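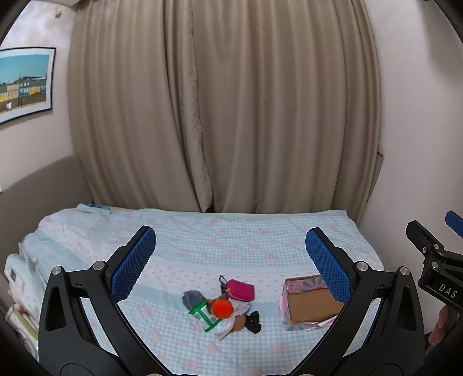

From: Teodora Nikolaidis
To: Lokano sewing and soft furnishings list
Date: March 9, 2020
Subject: Re: Curtain lining, sewn in or hung separately?

Vasilis Mujić wrote:

> I have two bedrooms to do before the end of April and I can't decide
> on the lining. The main fabric is a mid-weight taupe from Radonjić.
> The window is 197 cm wide and the finished drop is 143 cm in the
> small room. In the big room it goes to the floor. My last pair had
> the lining sewn in at the sides and the bottom, and after one wash
> the whole thing hung crooked. Is it worth making the lining separate?
> Also, does anyone still buy from Arkness? Their site has not been
> updated for months.
>
> Vasilis

Vasilis,

Your crooked pair sounds like shrinkage. The lining pulled in more than the face fabric did, and with the bottom sewn shut it had nowhere to go. I had the same thing with a set I made for my sister. I unpicked the bottom hem of the lining, let it hang free for a few days and then hemmed it again 2 cm shorter than the curtain. They have been fine through several washes.

If you want to keep sewn-in lining, wash both fabrics before you cut anything. Use the same temperature you plan to use later. Buy extra length to cover it. Cotton sateen lining is the worst for this in my experience, and the poly-cotton blends hardly move.

For the floor-length pair I would go separate. Long curtains are heavy to handle at the machine, and a lining on its own tape can come off and go in the wash by itself. You hook it onto the same hooks as the main curtain, so you don't need a second track. The drawback is that the lining can show at the leading edge when the curtains are open. A few small stitches or a snap every 30 cm or so down the side will hold it back.

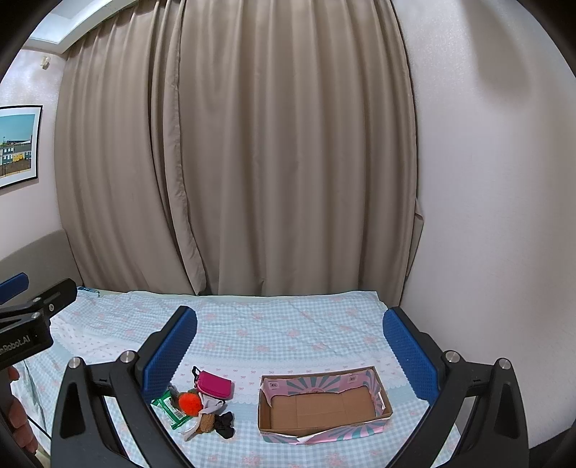
On width, 197 cm is the window, but you need to measure the track. Add the overlap in the middle if your track has one, and the returns at the ends. For pencil pleat I use twice the track length for the face fabric and one and a half times for the lining. The lining does not have to be as full. It saves money and there is less bulk when the curtains are pulled back.

Leave the bottom hems pinned for a week before you sew them. Most fabrics drop a little once they are hanging, and on a floor-length pair you will see it.

As for Arkness, I ordered from them in the winter and it came, but it took a long time and they did not answer my emails. I paid 559 for the whole order, with tape and hooks. Somo has a similar blackout lining and they will send samples. Ask for the soft one – the other is stiff and makes a noise when you draw the curtains.

One more thing on the Radonjić taupe. Check the batch number on the roll if you are buying for both rooms at different times. I have had two batches of it and they did not match in daylight.

I can send you my cutting sheet for the separate lining if you want it. It is for a shorter drop than yours, but the method is the same.

Teodora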